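Ticket 176: visit requests for Brunet keep vanishing
Opened by Zawadi Rashidi, visitor group, August 2026

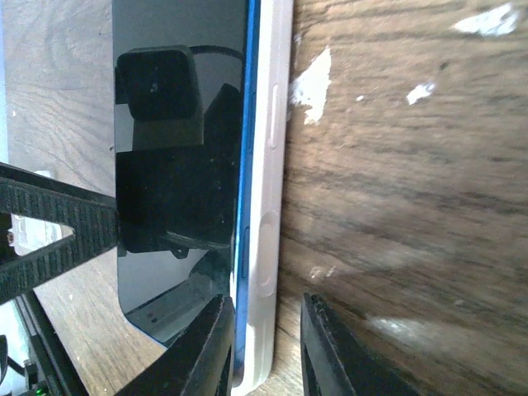 Who can put in a visit request for someone being held at Brunet?
Any visitor who has finished the March training and has their name on the approved list. Family members use a different form, and solicitors ring the centre directly.

Right, so that part is fine and I'm on the list, I checked! My trouble is that I fill in the Plornivel form, press send, get the green tick, and then the centre says they've had nothing from us. It's happened with 4 requests now. One was for a man who's been held for five months without a single visit, and I'd told him on the phone I was coming, so you can imagine how I felt ringing him back.

What I've tried so far:
Logged out and in again. Same.
Sent it from the laptop instead of my phone. Same green tick, and still nothing at Brunet.
Put in a request for Zellitz (I visit there too) and that one went through first time, confirmation and all. So it can't be my account, can it?
Typed the person's reference again by hand in case I'd pasted a stray space. No joy.

Reply from Leokadia Zalewska, Adivport helpdesk
Thanks Zawadi, the Zellitz test was really useful. Could you tell me how many characters are in the Brunet references you're typing? I can see your requests on our side but they're all sitting in a folder marked "unmatched".

Zawadi
Fourteen, counting the dash. They used to be shorter, I'm fairly sure (I've got an old letter here and that one's shorter, yes). The Zellitz ones haven't changed.

Leokadia
Found it, I think. Brunet has moved to longer references and our form still chops the end off before passing the request on. I've changed the limit for Brunet and pushed your requests through again by hand. Can you ring them and see?

Zawadi
Rang this morning and they've got every one of them! Two are booked in already, including the man I was fretting about. The other two are waiting on a free room, so that's for Brunet to sort out. One small thing while you're in there: could the green tick say "sent" until the centre has really got it? Other visitors will have been caught by this too, and some of them won't think to ring.

Leokadia
Fair point, I've opened a separate ticket for the wording and put your name on it so you'll get the updates. I'm going through the rest of the unmatched folder this afternoon and will email anyone whose request was stuck. Closing this one.

Status: closed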